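Zwischenbericht an die Förderstelle, Stand Juli

**Vorhaben:** Sozialkaufhaus Kilach, Umstellung der Annahme und Preisbildung
**Träger:** Grultdale gGmbH
**Verfasser:** Danjuma Olaniyan, Projektleitung

Der letzte Bericht endete mit dem Satz, die Umstellung sei »auf gutem Wege«. Ich habe ihn damals mitunterschrieben und würde es heute nicht mehr tun. Die Annahme läuft, das Kaufhaus hat geöffnet, die Regale sind voll. Ob das am neuen Verfahren liegt, lässt sich aus unseren Zahlen nicht ablesen.

## 1. Annahme und Erfassung

Im Berichtszeitraum wurden 311 Abgaben mit der Software Hikamach erfasst. Im Antrag war vorgesehen, jede Abgabe bereits bei der Übergabe einer Warengruppe zuzuordnen. In der Praxis geschieht das meist erst am Nachmittag, teils aus dem Gedächtnis. Die Zahl 311 gibt also wieder, was eingetippt wurde. Was tatsächlich über die Rampe kam, dürfte mehr sein.
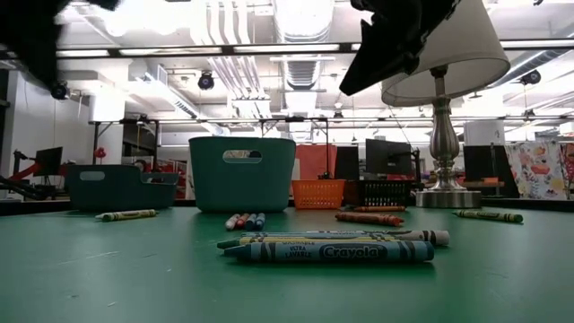

Am schlechtesten funktioniert die Zuordnung beim Hausrat. Hikamach kennt dafür fünf Warengruppen, und deren Grenzen leuchten niemandem in der Annahme ein. Eine Tischlampe mit weißem Schirm und silbernem Fuß, wie sie hier auf dem grünen Tisch steht, kann als Elektrogerät, als Dekoration oder als Kleinmöbel gebucht werden; alle drei Varianten kommen in unseren Daten vor. Der Anbieter Nwosu hat eine Überarbeitung des Katalogs zugesagt — ohne Termin.

## 2. Preisbildung

Die einheitliche Preisliste gilt seit Beginn des Berichtszeitraums. Sie sollte Verhandlungen an der Kasse beenden. Beendet hat sie vor allem die Aufzeichnung darüber: Nachlässe werden weiterhin gewährt, nur fehlt jetzt das Feld, in dem man sie früher vermerkt hat. Die leicht gestiegenen Durchschnittspreise würde ich deshalb nicht als Erfolg werten.

Eine Kundenbefragung hat stattgefunden. Die Rückmeldungen waren freundlich, stammen aber überwiegend von Stammkundschaft, die auch vorher zufrieden war. Auf eine Auswertung in Prozent verzichte ich. 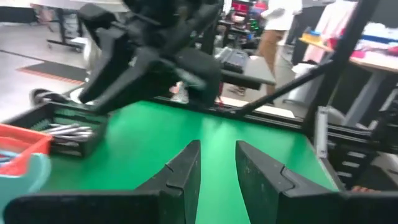
Offen bleibt die Frage, wer die Preisliste pflegt. Bisher fällt das der Schichtleitung zu, die dafür kein Stundenkontingent hat. Änderungen werden zwischen Tür und Angel besprochen, oft an einem Arbeitstisch wie dem mit der grünen Platte, und gelangen dann gar nicht oder verspätet ins System. Wir beantragen dafür keine zusätzliche Stelle, bitten aber um Zustimmung, zwei Wochenstunden aus dem Posten Öffentlichkeitsarbeit umzuwidmen.

## 3. Qualifizierung

Vorgesehen waren Schulungen von je 90 Minuten. Sie wurden durchgeführt und sind mit Teilnahmelisten belegt. Inhaltlich ging es um Warenkunde, Kassenführung und den Umgang mit schwierigen Gesprächen. Beim dritten Thema war die Beteiligung lebhaft, bei der Kassenführung eher pflichtschuldig.

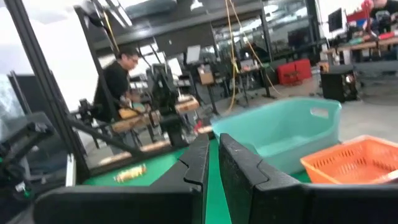
*Türkisfarbene Wanne und orangefarbener Korb am Arbeitstisch*

Der Antrag nennt als Wirkung eine »verbesserte Vermittelbarkeit in den Handel«. Dafür haben wir keinen Beleg. Einzelne Teilnehmende haben sich beworben; ob sie das ohne die Schulung unterlassen hätten, weiß ich nicht, und ein Fragebogen am letzten Schulungstag wird es auch nicht klären. Ich schlage vor, die Kennzahl zu streichen oder eine Nachbefragung zu finanzieren, die den Namen verdient.

## 4. Mittelverwendung

Die Ausgaben liegen im Rahmen. Bei den Lizenzkosten ist eine Nachforderung von Nwosu eingegangen, der wir widersprochen haben. Die Miete für die Lagerfläche in Kilach wird zum Jahreswechsel steigen, die Höhe ist noch nicht mitgeteilt.

Den sonntäglichen Flohmarkt im Hof
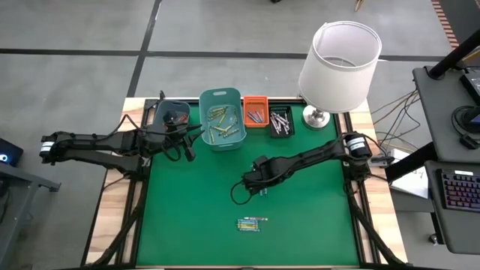

haben wir aus der Berechnung herausgenommen, obwohl er im Antrag als Einnahmequelle geführt wird. Standgebühren und Aufwand heben sich nach bisherigem Stand auf. Sollte die Förderstelle an dem Posten festhalten wollen, bitten wir um einen Hinweis, wie die unbezahlten Stunden anzusetzen sind.

## 5. Bis zum nächsten Bericht

- Warengruppen mit Nwosu klären, notfalls eigene Liste führen
- Feld für Preisnachlässe wieder einrichten
- Entscheidung der Förderstelle zur Umwidmung abwarten
- Mietbescheid nachreichen

Die Teilnahmelisten und der Schriftwechsel zur Nachforderung liegen als Anlage bei.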